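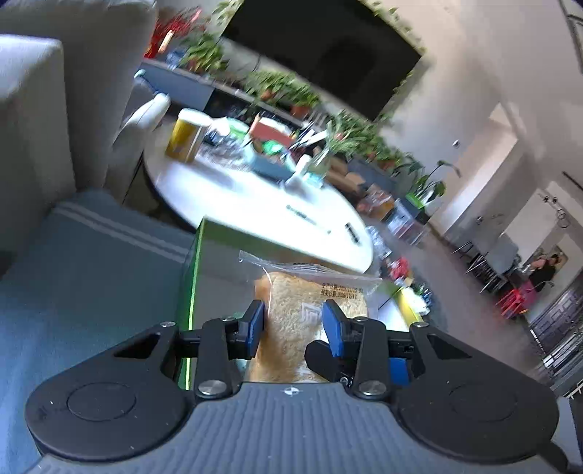

OK, hi everybody, thanks for coming in on a Saturday. My question for the next 15 minutes is whether a machine can put the groceries away yet, and I'm going to tell you up front that my answer is "sort of, if you're patient." I like groceries as a test because they're so different from each other. Take sliced bread in a clear plastic bag, with the open end of the bag crinkled up over the top of the loaf. Where do you grab that? Grab the crinkly end and the slices swing around. Grab the loaf and you have to squeeze hard enough to hold it and softly enough that somebody still wants a sandwich. We all learned that as kids and I bet not one of us could write it down as a number.

(Pause here. Ask who has squashed a loaf at the bottom of a shopping bag. Raise own hand.)

So at Dernus we spent most of March on soft packages. Bread, chips, anything in a bag. I wanted to start with dishes, because everybody asks me about dishes, but a plate is the same plate every time you meet it. A bag of anything changes shape the second you touch it! We ran 347 pickups on bagged food, and I'll be straight with you, the first 100 were painful to watch. The fingers closed, the bag slid, we all groaned, somebody went for coffee.

What helped was slowing down the last little bit before contact. Boring fix, I know. We'd been tuning the grip force for two weeks and the real trouble was that we were showing up too fast and shoving the bag over before we had hold of it.

(Don't go into the force curves. Slide's in the backup deck if they ask.)
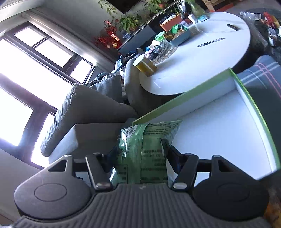

Angelica Pangilinan wrote to me after I gave an earlier version of this talk, and she said picking the thing up was never the part she wanted help with. What wears her out is deciding where it all goes, and then finding out the shelf is full, and would I please come back when the robot can handle that. I've read that email over 15 times, I think. She's right, and I don't have a good comeback. At Clirnovbridge they have the same complaint on the shop floor: the arm will hand you a part all day long, but a person still has to look at the bench and decide what's trash and what's tomorrow's job.

(Drink water. Slow down, you always rush this next bit.)

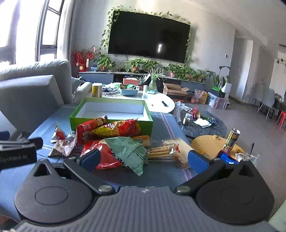
Tidying up is where I'd put my money on people for a good while longer. Everything before this was one object at a time, and real rooms don't work like that. You get an open gift box with snack bags piled in front of it and over it, and a torn wrapper off to one side, and a striped cloth underneath that you'd rather not drag along with everything else. Is the wrapper garbage? Sure, easy, you and I know that. Does the green bag go in the box or in the kitchen? Depends who you ask in my house. Then there's a clear glass cup with a spoon standing in it, and clear glass still gives our depth sensing fits.

Charalambos Triantafyllou bet me lunch that we'd clear a whole coffee table by next summer, no human help. I took the bet. I kind of hope I lose!

(If time's short, skip straight to the Ralstead clip. If not, take 2 questions first, then the clip.)

Last thing before questions: if you want to try the slow approach on your own setup, come find me by the door and I'll give you our settings. They're messy but they run.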